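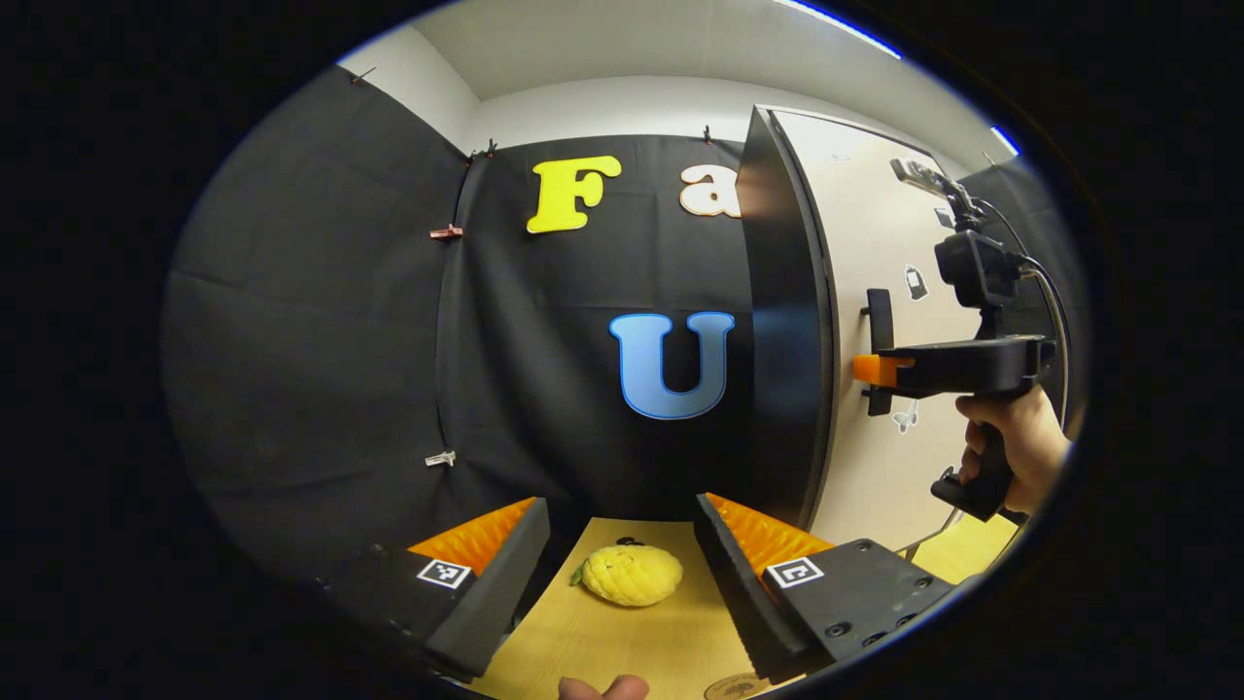

手持夹爪指垫对比:齿纹垫与平面垫

Sukcombe 台架六月的主要工作是手持夹爪的指垫选型。参加对比的有两种:Pikard 的橙色齿纹垫和 Stuneo 的平面垫。两者安装孔位一致,可以在同一副黑色指座上互换,换装后需要重新标定开度。镜头、触发机构、线缆和记录软件在整个对比期间保持不变。

测试物分两类。第一类是形状不规则的轻小物体,以黄色柠檬玩具为代表,表面凹凸,一端带一片绿叶,平放时长轴与桌面平行。第二类是固定或半固定的把手件,操作者需要从侧面接近,闭合后施加横向拉力。前者主要考察指垫对曲面的贴合,后者主要考察受拉时的滑移和指尖偏转。

数据量为近 3000 次抓取,两种指垫各占一半。每次抓取记录触发行程、开度曲线和腕部鱼眼视频,另由操作者在结束时标注成功、滑移或脱落。凡是标注与视频不一致的,一律以视频复核为准。复核后确认脱落 61 次,多数出在平面垫上,并集中于柠檬类物体的端部抓取。取物位置靠近中段时,两种指垫的差别小到可以忽略。

齿纹垫的表现

齿纹垫在曲面上的优势来自齿间的局部变形。指尖闭合到位后,齿尖先接触,随后齿面逐步压平,开度曲线上表现为一段较缓的末端斜坡。平面垫没有这一段,接触后曲线几乎直接转平。对后续的策略训练来说,缓坡有一个副作用:用开度阈值判断“已抓住”时,触发时刻会偏早。本次的处理办法是改用斜率判据,阈值按指垫型号分别设置,写入每段记录的头文件。

齿纹垫的第二个问题是方向性。齿沿指面排列,顺齿方向与横齿方向的摩擦不同。物体受力方向与齿平行时,滑移量明显增加。操作者经过一段时间后会不自觉地转动手腕来避开这个方向,使采集到的轨迹带上与任务无关的腕部旋转。分析时应把前段与后段的记录分开看,混在一起会低估这种偏移。

清洁方面,齿槽容易积存绒毛,布绒类物体用多了以后要用硬毛刷顺槽刷净。不建议用酒精长时间浸泡,擦拭即可。平面垫用无绒布擦一遍就能恢复。

标记与开度估计

开度不设编码器,由腕部相机识别指座上的黑白方形标记后解算,左右指各一枚。鱼眼镜头的畸变在视野边缘最大,而标记恰好长期处于画面下部,因此标定板必须覆盖这一区域。前期有一批标定只在画面中央取样,解出的开度在张开状态下偏大,闭合状态下正常,容易被误认为机械间隙。重新取样后偏差消失。

曝光时间定为 700 微秒。再长,快速闭合时标记边缘发虚,角点丢失;再短,顶灯以外的区域噪声上升,黑色背景布前的黑色指座难以分辨。台架的照明是顶部灯光,周围挂黑布,白墙和白色天花板仍会进入视野上部。自动曝光受其影响较大,采集时应锁定曝光和白平衡,并在每次换场后检查一遍直方图。

背景布上固定有彩色字母,用作相机重定位时的参照纹理。纯黑背景下特征点太少,视觉里程计在转向时容易漂移。加上字母后,转向段的轨迹连续性有改善,但字母被面板遮挡时仍会出现短时跳变。跳变段在导出时自动标记,不参与评分。

把手件

把手件使用一块立放在浅色木桌面上的灰米色弧面板,黑色把手装在板的下部,并带有一段短的圆柱形金属柱。接近时两指应与把手厚度方向对齐,先张开到位再前移,避免指尖先碰到板面。手持操作时最常见的错误是边前移边闭合,视频里看起来动作流畅,解算出的开度却与机械臂的执行顺序对不上。回放到机械臂上,表现为指尖在把手外侧提前合拢。

在这类物体上,两种指垫的脱落都很少,差别体现在闭合后的姿态。齿纹垫受横向拉力时整体偏转,指尖与把手之间保持咬合,但标记与指尖的相对位置发生变化,解算开度随之失真。平面垫偏转较小,解算更稳,代价是需要更大的夹持力,长时间操作时手指疲劳更早出现。

板面上贴有若干小标签和贴纸。它们对指垫对比没有影响,对视觉策略则有:模型可能依赖贴纸定位把手。做泛化测试时,建议另备一块无贴纸的板,或更换贴纸位置后再采一轮。两块板的数据应分目录保存,不要只在文件名里区分。

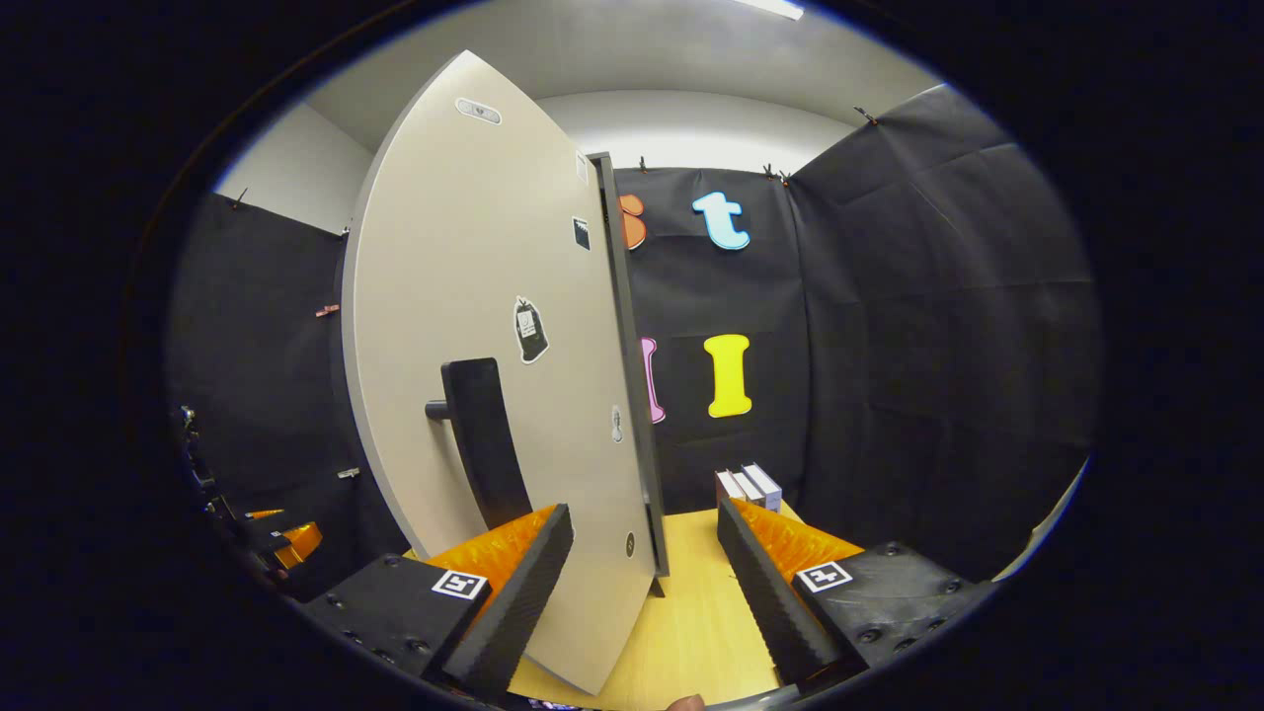

Rønning 来信对把手件的结论提出保留意见,认为把偏转归因于指垫并不充分,指座的安装螺钉扭矩也会改变受拉时的姿态,而文中没有给出扭矩控制的方法。来信还建议在指尖另加一枚小标记,直接测量指尖与指座的相对转角,省去从开度反推的步骤。对斜率判据,来信表示赞同,但希望公布滤波窗口的长度,否则别处难以复现触发时刻。

扭矩一项确实没有逐次记录。换装指垫时用同一把定扭螺丝刀拧紧,采集中途未复查。下一轮将在每次换装前后各测一遍,并把读数写入头文件。指尖加标记的方案已经试装,问题在于闭合时标记被物体遮住,可用的角度范围有限,目前只适合做离线校核。滤波窗口会随配置文件一起发布。

现阶段的配置

轻小物体和曲面物体使用齿纹垫,开度判据用斜率,阈值取齿纹垫专用值。把手、抽屉拉手等受横向拉力的物体使用平面垫。同一任务内不混用两种指垫,确需混用时,在任务描述里注明换装的位置,并在换装后重新标定。

机械臂端的对照测试尚未完成。现有回放只覆盖低速段,高速段要等控制器的延迟补偿更新后再做。延迟补偿目前按固定值处理,相机与控制器的时钟由同一主机对齐,线缆松动会造成时间戳间断。采集前应检查夹爪顶部相机的接头,并轻拉线缆确认锁紧。

标定文件、判据脚本和脱落记录的复核表放在 Sukcombe 台架的共享目录里,按指垫型号分开。此前用中央取样标定的那批记录已移出训练集,仍在使用旧索引的,请重新拉取。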